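Ullon Tableware Owner's Guide
Section 4: Unpacking, First Wash and Placing on the Table 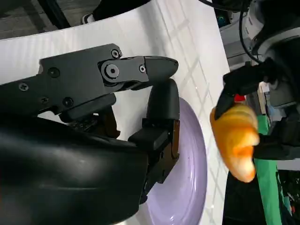

Ullon plates are supplied in nested stacks with a paper sheet between each pair. This section covers unpacking, the first wash, the surface check and placing on a table. Read it through before opening the carton, as steps 4.1 and 4.2 are done in one session. The surface check in 4.3 depends on reflected light. On a glossy glaze in a pale color, such as the lavender plate on the white table, a sound rim shows smooth white reflections that follow the curve. A chip or pinhole breaks the line of the reflection and is easier to find this way than by looking straight down at the color.

The instructions apply to all pieces with order numbers beginning 3707. Serving dishes with lids are covered in Section 6.

4.1 Unpacking

1. Set the carton on a flat surface with the arrow pointing up. Cut the tape along the center seam only. Keep the blade shallow.
2. Remove the top pad and the four corner pieces.
3. Lift out one stack at a time with both hands under the bottom plate. Do not lift by the paper sleeve.
4. Place the stack on a folded towel and take off the sleeve.
5. Lift each plate straight up from the one beneath it. Do not slide or twist plates against each other.
6. Check the contents against the packing slip. The packer's initials and the letter code for the glaze batch are at the lower right of the slip.
7. Keep the carton and the inner pieces until the surface check is finished.

Caution: The foot ring under each plate is unglazed and will scratch a glossy surface if dragged across it. This includes the face of another Ullon plate and the top of a lacquered table.

Note: Paper dust on the underside is normal and comes off in the first wash.

4.2 First wash

1. Line the sink with a cloth or a rubber mat.
2. Fill with warm water and a small amount of mild dish soap.
3. Wash one plate at a time with a soft sponge. Go around the foot ring twice.
4. Rinse both sides.
5. Stand the plates in a rack with at least a finger's width between them.
6. Leave until the foot ring is fully dry. It holds water longer than the rest of the plate, and in a cool room this can take overnight.

The plates may be machine washed after the first wash. Use the normal program. Load them so that rims do not touch, and keep them clear of the spray arm. Lemon-scented tablets can dull the lilac and pale gray glazes over many cycles and are not recommended for those colors.

Caution: Do not put a plate taken from the refrigerator straight into hot water.

4.3 Surface check

Do the check by daylight near a window, or under a single lamp with the other lights off. Several ceiling lights at once give overlapping reflections and make small faults hard to separate from glare.

1. Put the dry plate on a plain, light-colored surface.
2. Lower your head until a bright reflection appears along the rim.
3. Turn the plate slowly through one full turn. Lift it slightly to turn it.
4. Watch the reflection. It should widen and narrow evenly with the curve.
5. Run a dry fingertip around the raised edge.
6. Turn the plate over and check the foot ring for cracks that run up into the glaze.

The following are accepted as normal:

Bands of lighter and darker tone around the rim and raised edge. The glaze runs thinner over an edge and gathers below it. Light angle also changes the tone, so two plates from the same stack may look different until they are turned the same way.

Slight difference in color between batches. If you are adding to an older set, mix the new plates in with the old ones.

A small matte spot on the underside where the plate rested on a support pin.

The following should be reported:

A sharp point or rough patch on the rim.
A break in the glaze with the body showing through.
A line that can be felt with a fingernail.
A plate that rocks when pressed on opposite sides of the rim. Try it on a second surface before reporting, as many tables are less flat than they look.

Write to the service desk, care of Mehrangiz Kazemi, and give the order number and the glaze letter. A replacement is sent from the Hosseinzadeh warehouse, normally on the Thursday after the report is received. No replacements leave the warehouse in August.

4.4 Placing on the table

These steps are written for the Isitz dining table but will suit any smooth top.

1. Wipe the table with a damp cloth, then with a dry one. Grit left under a foot ring is the most common cause of scratches.
2. Fit the clear Lasutell dots to the foot ring if the table is lacquered or painted. Use three dots per plate, evenly spaced. The refill pack is order number 154.
3. Set each plate down flat. Do not lower one side first and let the other drop.
4. Leave a thumb's width between the rim and the table edge.
5. Place cutlery beside the plate and clear of the rim.
6. To move a plate, lift it, shift it and set it down again.

Note: Remove the dots before using a plate in the oven or microwave. They may stay on in the dishwasher but should be replaced when they turn cloudy.

Note: On a white table, pale plates are easier to place evenly if you stand at the end of the table and sight along the row of rims.

4.5 Stacking and storage

1. Store plates of one size together. Do not place a large plate on a small one.
2. Put a felt or paper sheet between plates. The sheets from the carton may be reused once dry.
3. Keep stacks to ten plates or fewer.
4. Leave enough space above the stack to lift the top plate clear.

Caution: Do not hang cups from a hook directly above an open stack.

4.6 Marks on the glaze

Gray lines left by knives and forks are metal deposited on the glaze. In most cases the glaze itself is not cut. Make a paste of baking soda and water, rub lightly with a damp cloth, and rinse. Repeat once if needed. Do not use steel wool or scouring powder, and do not use a melamine sponge on the rim.

Tea and beet stains on the unglazed foot ring can be reduced by soaking in warm water with baking soda for an hour. Dry as described in 4.2, step 6.

For oven temperatures and microwave use, see Section 5.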